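Tarot de Marseille : journal des tirages, version 3

Je tiens un relevé de mes tirages depuis l'automne de l'année dernière. Le principe n'a pas changé : une question écrite avant de mélanger, trois lames, une interprétation rédigée dans l'heure, puis une relecture un mois plus tard. Ce qui a changé, c'est la façon de saisir les données, et plusieurs lecteurs m'ont demandé le détail.

Le tableau comporte désormais 11 colonnes. Les premières sont évidentes (question, jeu utilisé, lames, sens droit ou renversé). J'ai ajouté l'heure du tirage et la méthode de mélange, puis supprimé la colonne « humeur », remplie de manière trop irrégulière pour servir à quoi que ce soit. La relecture occupe deux colonnes : une note de 0 à 6 et un commentaire libre limité à quelques lignes.

Côté jeux, j'en utilise deux en alternance. Le Magsi a un carton épais et un vernis mat ; il se mélange mal à l'américaine et je m'en tiens au mélange à plat, sur la table. Le Funach est plus souple, avec des couleurs plus froides et une Tempérance dont le visage est tourné du côté opposé à celui du Magsi. Ce point compte pour ceux qui, comme moi, lisent la direction des regards. Je note donc toujours le jeu, faute de quoi la relecture devient impossible.
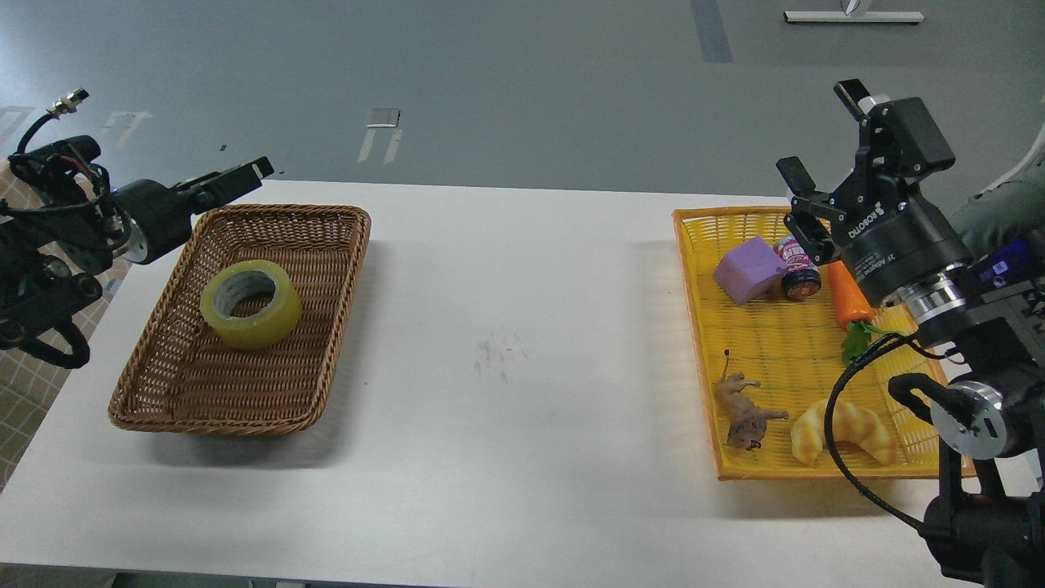
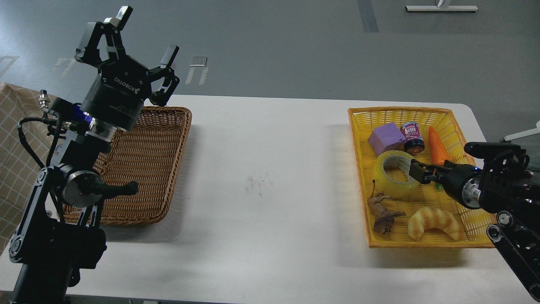
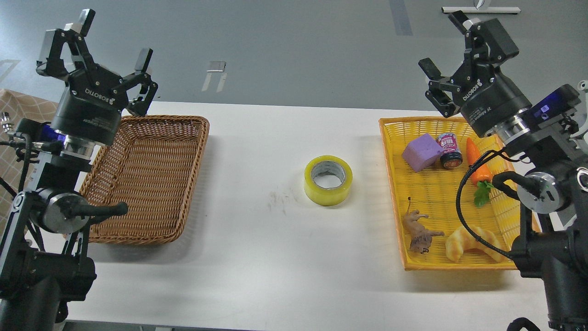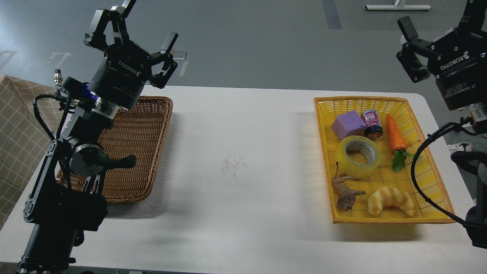 Le tirage en ligne reste mon format principal. La première lame pose la situation, la deuxième l'obstacle, la troisième la tendance. Je n'attribue pas de position « conseil ». Liesl Camenzind, dont j'ai suivi l'atelier du vendredi en octobre, en utilise une quatrième, tirée par réduction théosophique : on additionne les numéros des trois lames, et si le total dépasse 22, on additionne ses chiffres. J'ai essayé sur une série complète. La synthèse obtenue recoupe souvent la troisième position, au point de ne rien apporter à la lecture. Je la conserve pour les questions de travail, où elle donne parfois un angle différent.

Le Mat pose un problème dans ce calcul. Il ne porte pas de numéro, et on lui donne 0 ou 22 selon les écoles. Avec l'Impératrice et le Pape, on obtient 8 dans un cas et 30, donc 3, dans l'autre : la Justice ou l'Impératrice. J'ai choisi 22 et je m'y tiens, mais il faut le signaler en tête du relevé.

Sur les 44 derniers tirages, l'Hermite est sorti plus souvent que toute autre lame, presque toujours en deuxième position. Je le lisais comme un retard. À la relecture, les commentaires parlent plutôt d'une information manquante, et j'ai corrigé ma fiche en conséquence. La Maison Dieu, elle, garde sa lecture habituelle de rupture d'un cadre établi, sans nuance à ajouter pour l'instant.

Prochaine étape : intégrer les arcanes mineurs, en commençant par les deniers. Les fiches ne sont pas prêtes et les dix premières me posent déjà des difficultés de vocabulaire, surtout le Quatre et le Sept.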